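**Phantom grasp** is a fault in which a robot's control software reports a held part while the parallel jaws are open and empty. It was first logged at Clullumstead in June, in the Festura simulator — a lovely piece of detective work!

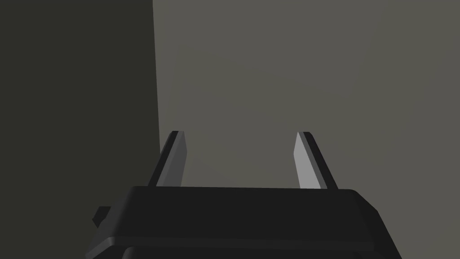

*Urmila Kashyap*

The cause was a stale contact flag, left set for 600 milliseconds after release. Of 100 simulated picks, 9 showed the fault. The Gostedach controller now checks finger spacing before every lift.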